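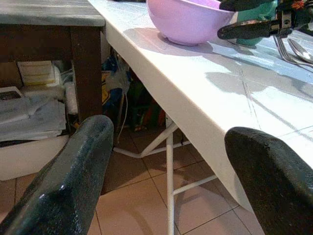 Fig. 4. White folding table with the cover on, lavender bowl in place.

Section 3: Setting up the folding table

OK, table time! I've put up the Skeltirdale more often than I can remember, and once you get the order right it goes quickly. Read the whole section through before you start, please, and have the leg bag from Section 2 open on the floor next to you.

What you need
The table, folded
The white cover (in the flat pocket of the bag)
Four foot caps
A soft cloth
A bowl or cup for the small stuff

Opening the table

1. Pick your spot. You want a hard, level floor and enough room to walk all the way around. Thick carpet works, but the feet sink in unevenly and you'll be adjusting all afternoon.

2. Lay the table on its side with the latch facing up. I put an old towel down first (I scratched my kitchen floor in November and I'm still hearing about it at home).

3. Slide the latch back and open the two halves until they're flat. The hinge is stiff on a new table. Push evenly on both halves and it'll go.

CAUTION: Keep your fingers out of the hinge gap! Hold the outer edges only. The two halves close fast if you let go halfway.

4. Swing out the first pair of legs until you hear the click, then pull the locking ring down over the joint. Do the second pair the same way.

5. Press a foot cap onto each leg. They're snug, so twist as you push.

6. Get someone on the other end and turn the table upright together. Lift from the frame under the top – never from the legs.

Note: If you're on your own, roll it up onto one pair of legs first and then bring the other pair down. It's slower, and I wouldn't try it with the 323, which is a lot of table for one person.

7. Lean on each corner in turn. If it rocks, go back and check the locking rings before you start fiddling with the feet. Nine times out of ten a ring hasn't gone all the way down.

Putting on the cover

8. Wipe the top with the dry cloth. Crumbs under the cover feel like gravel, trust me.

9. Unfold the cover and lay it over the top. Start at the far side and work toward yourself, smoothing with the flat of your hand.

10. Expect a few creases and some faint straight lines. They're fine, and they ease out after a day or two on the table. If they bother you, iron the cover on the lowest setting with a tea towel in between, before it goes on.

CAUTION: Don't iron the cover while it's on the table. The heat can mark the top, and our warranty doesn't stretch to that.

11. Check how it hangs along the front edge. Too much on one side and you'll catch it with your knee when you sit down. Rasa Mets, who tested the Duvitz cover for us, folds the extra under and clips it at the back, and I've started doing the same.

Setting things out

12. Put your bowls and cups on last. I like to set a bowl well in from the front and stand a cup right beside it, so the near side stays free for plates or whatever you're working on.

13. Heavy things go over the legs, light things in the middle. The limit for the 255 is 69 pounds spread across the top. For the 323 it's 106 pounds. That's the total, so count the soup pot along with what's in it!

Note: Plastic bowls with a small foot ring slide more easily on the cover than flat ones do. If yours wanders, a damp paper napkin underneath will hold it.

CAUTION: No sitting, standing or kneeling on the table. That includes kids, and it includes you when the light bulb needs changing.

Lighting
A white cover shows every shadow. If you're sewing or doing puzzles, put your lamp on the side opposite your writing hand, or you'll be working in the shade of your own arm. For dinner it really doesn't matter.

Taking it down

14. Clear everything off and take the cover off before you touch the legs. Shake it outside.

15. Turn the table on its side (two people again), pull off the foot caps, push each locking ring up, and fold the legs in.

16. Close the halves, slide the latch across, and give it a tug to check.

Storage: keep it standing up in a dry place. The Hamen bag fits both sizes, but the Rautiainen one only fits the 255. Washing instructions for the cover are in Section 5.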